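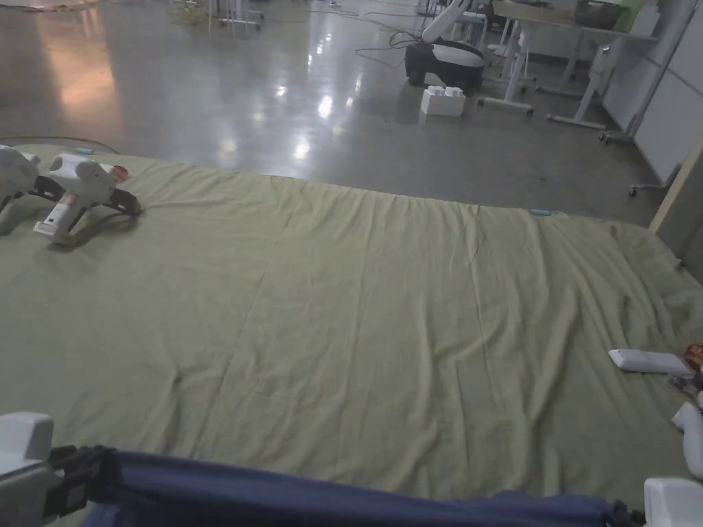
Section 4: Washing and Drying Bed Linen

Welcome to the section people write to us about the most! Bed linen looks like the easiest thing in the house to wash (it's flat, it has no buttons to speak of, and it all seems to be one fabric), and yet a big sheet can tie itself into a rope, swallow the pillowcases and come out with a damp lump in the middle. The Melora has a Bedding cycle made for exactly that kind of load, and once you've set it up to suit your own linen you can mostly leave it alone.

Before you start, please make sure the machine is level and the drain hose is secured as shown in Section 3. A load of sheets shifts its weight more than a load of shirts does, and a machine that rocks a little on everyday washing will rock a good deal more on bedding.

Sorting the load

1. Strip the bed and shake each piece out over the floor or, if the weather is kind, out of doors. Hair, crumbs and lost socks are much easier to deal with now than after they've been through the pump filter.

2. Read the care labels. Cotton and cotton blends can go on the standard Bedding setting. Linen, bamboo and anything marked "gentle" should be washed with the Soft Spin button lit.

3. Close zippers and fasten any snaps on duvet covers, then turn the covers inside out.

4. Keep towels and fleece throws out of the sheet load if you can. They hold far more water than sheeting does, they dry at a different pace, and fleece in particular sheds onto everything.

5. Weigh the load if you're unsure. The Bedding cycle takes up to 11 pounds of dry linen. A bathroom scale is fine for the job: weigh yourself holding the basket, then with the empty basket, and take one from the other.

Caution: Do not wash electric blankets, foam pads or rubber-backed mattress protectors on the Bedding cycle. Waterproof backing can trap water during the spin and throw the drum badly out of balance. 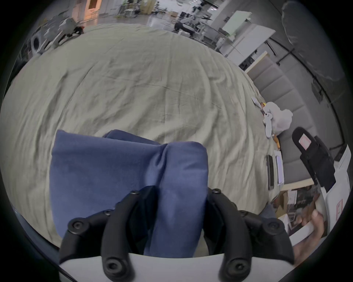

Valter Hägglund
Technical Writer, Melora Home Laundry

Loading the drum

6. Take the largest piece first and feed it in loosely, a handful at a time, working around the drum. Please don't fold it into a neat square, however tempting it may be. A folded sheet stays folded in the water, and the inside layers hardly get rinsed.

7. Add the smaller pieces next, spreading them around the drum as evenly as you can manage. With a single heavy item, such as a cotton bedspread, add a couple of bath towels for balance. (Yes, I know what I said in step 4. A lone bedspread is the exception, and you'll want to pull the towels out before drying.)

8. Check the top of the load with your hand. You should be able to slide it in flat between the linen and the roof of the drum. If you can't, take something out and save it for next time.

9. Add detergent to the left-hand compartment. Use the lower line for soft water and the upper line for hard water. Fabric softener is up to you, though we'd leave it out for towels and for brand new sheets, which often have some finish left on them from the mill.

Choosing the cycle

10. Turn the dial to Bedding and press Start. The standard cycle runs for 75 minutes, and the remaining time shows on the display once the machine has finished sensing the load.

11. For sheets that have been stored a long while, press Extra Rinse before you press Start. It can't be added after the first fill.

Note: If the display shows "bAL" the load has gathered to one side. Wait for the door to unlock, pull the linen apart, put it back loosely and choose Rinse and Spin. You don't need to repeat the whole wash or add more detergent.

Merle Cosgrove, on our customer help desk, keeps a list of the "bAL" calls, and by her reckoning the usual culprit is a duvet cover with its opening left undone. It fills up with pillowcases like a stocking at Christmas, so do go back and look at step 3 if the code keeps turning up.

Drying and putting away

Take the linen out soon after the cycle ends. Give every sheet a good snap by the corners while it's damp, pull the hems straight, and smooth it with the flat of your hand; it does away with a surprising amount of ironing. 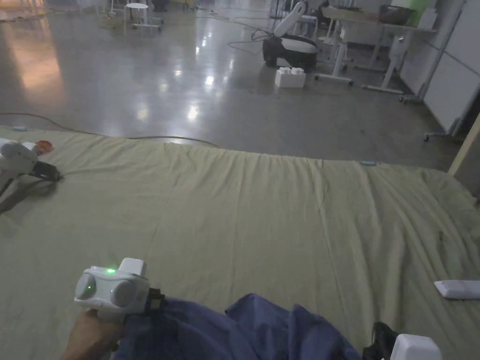
If you're drying on a line, hang sheets over it by a third of their width and move them once, so the fold doesn't leave a stiff ridge. In a tumble dryer, choose a medium setting and stop halfway through to untangle things. Corners of fitted sheets are the last part to dry, and they're worth feeling with your fingers before anything goes into the closet.

Caution: Never leave damp linen in the closed drum overnight. Leave the door ajar between washes and wipe the rubber seal with a dry cloth.

For cleaning the pump filter, turn to Section 5.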